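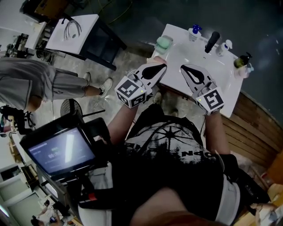
Soap, Sinks and Small Bathrooms: A Chat with Anayeli Lozano

I have been wanting to talk to somebody about sink clutter for ages. My own bathroom has a basin the size of a salad bowl and a rim that collects bottles the way a porch light collects moths, so when my friend Natalia Salinas told me she knew a woman who sets up washrooms for a living, I asked for the phone number before she had finished her coffee.

Anayeli Lozano runs Flellora, a little business that fits out guest bathrooms for rentals and small inns. She picks the basins, the faucets and the dishes, and then she does the part I was really curious about, which is deciding what sits on the edge and where. We talked for most of a morning in November, and I came with a long list of questions and got through maybe half of them.

I started with bar soap, because I had assumed it was on its way out. She laughed at me!

"People love a bar," she said. "They pick it up, they smell it, they turn it over. You put a pale green one in a clear dish at the back corner and it looks like you made an effort. And you did, a little bit. You bought a dish."

So the dish matters? Very much, according to her. A bar left on the near edge of the basin (a pink one, say, right where your hands go) is handy while you're washing, but she wants it back in a dish when you're done. "Otherwise it goes soft underneath and you get that paste. I have scraped so much paste in my life. Get a clear dish if you can, so you can see when it needs a rinse."

I asked her about pump bottles next. I own too many of them and I can never remember which one is lotion. Anayeli likes pumps in different colors for that very reason. One with a blue head, one with a white head, one with a black head, and pretty soon everybody in the house knows which is which without reading a thing.

"Matching sets look nice in the store," she told me. "Then you get home and wash your face with conditioner. I did it at my own sister's house."

Her rule for the rim is to keep the front clear and let the bottles go along the back and down one side. Small ones next to the faucet, the taller or darker ones out at the corner, where a wet sleeve is less likely to catch them. She doesn't mind a few bottles out in the open, which was a relief to hear. What bothers her is having to lift something to turn on the water.

We got onto faucets then, and I'm afraid we stayed there quite a while. She is fond of black ones against a white rectangular basin. I said I'd heard they show water spots, and she said sure, they do, and so does every other faucet she's ever put in. Keep a cloth in the drawer and wipe it when you wipe the mirror. Her first big job was a place called Meireles, 4 guest rooms over a bakery, and the owner wanted gold everything. "I talked her into black in 2 of them," Anayeli said. "Guess which rooms she has me copy now."

I also wanted to know about wood, since I keep hearing that it doesn't belong near a sink. She disagrees. A curved panel of wooden slats along the side of a vanity warms up a white basin, she says, especially over a dark gray floor, where things can start to feel a bit like a parking garage. You do need to dust between the slats. She uses an old paintbrush for it, and I have since tried this on my shutters and it works great.

My last question was about money, because my bathroom fund is not a large one. Anayeli said she once had 2000 dollars for an entire washroom and spent 269 of it on the faucet, and she'd do the same again. "You touch it every day. Spend it there, and get your soap at the grocery store."

Natalia called that evening to ask how it went. I was standing at my sink at the time, moving bottles to the back.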